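Hallano recalls small storage baskets over rim defect

29 July 2021
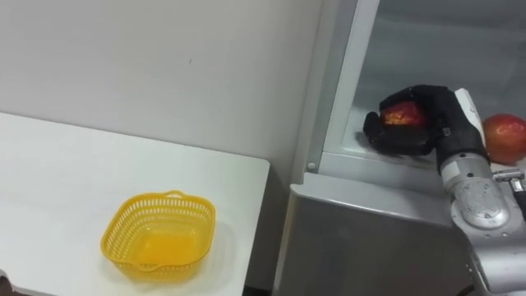

A small yellow plastic basket with perforated sides.

Housewares importer Hallano is recalling two production lots of molded storage baskets after inspections found that the rim can split under load and leave a sharp edge. The recall covers 1,073 units sold through Stitville craft stores and by mail order.

The affected lots are marked 190 and 191 on the underside, next to the recycling symbol. Baskets with any other lot mark are not included. Color makes no difference, as the same mold and base resin were used for the whole range.

According to the recall notice, the fault lies in the weld line, the point where two streams of melted plastic meet as the mold fills. In the two lots the material had cooled too far before the streams joined, leaving a weak seam on one side of the rim. Samples from earlier lots held a test load of 500 newtons. Samples from lot 190 failed well short of that figure, in most cases at the seam.

"The part looks normal when it leaves the mold," said Joaquim Gouveia, quality manager at Hallano. "You find the seam with a load test or a cross-section, and the sampling plan for those lots did not call for either."

The baskets were molded under contract by Ortner, which told Hallano that a heater band on one machine had been running below its set temperature. The band has been replaced. Ortner has also moved the gate on the mold so that the weld line falls in the floor of the basket, where the wall is thicker.

Hallano has received three reports of split rims, one of them involving a cut finger that did not need medical treatment.

Owners are asked to stop using baskets from the two lots. A full refund is available at any Stitville register without a receipt. Mail order customers will be sent a prepaid label and should allow 30 days for payment. Lids sold separately under the Prurkico name are not affected and do not need to be returned, but they can be refunded with the basket on request.

Laurinda Ramalho, who handles product returns at Stitville, said unsold stock from both lots had been pulled from shelves and would be ground up for non-consumer use - mainly pallet spacers. Replacement stock from the revised mold is due in October and will carry lot marks starting at 200.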